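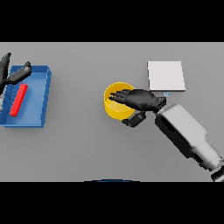 Según un comentario a la entrada anterior, penalizar la distancia entre efectores no sirve de nada si el planificador trata cada brazo por separado. De acuerdo en parte. En Zerkar los dos brazos comparten reloj pero no árbol de búsqueda, y el segundo planifica contra la trayectoria ya fijada del primero. Con un horizonte de 15 pasos había bloqueos en la zona del recipiente amarillo; con 9 casi desaparecen, a costa de replanificar más.

El otro cambio está en el agarre del bloque rojo. La pose objetivo se expresa ahora respecto al borde del recipiente.
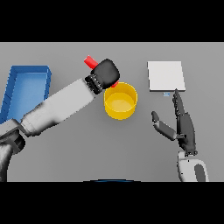
La tolerancia angular queda en 4 grados. Por encima de eso, Uko rechaza la pose y pide otra muestra, hasta 13 veces antes de abortar. El registro de colisiones sigue saliendo en el formato antiguo de Rativov y hay que convertirlo a mano. Subiré el script en septiembre.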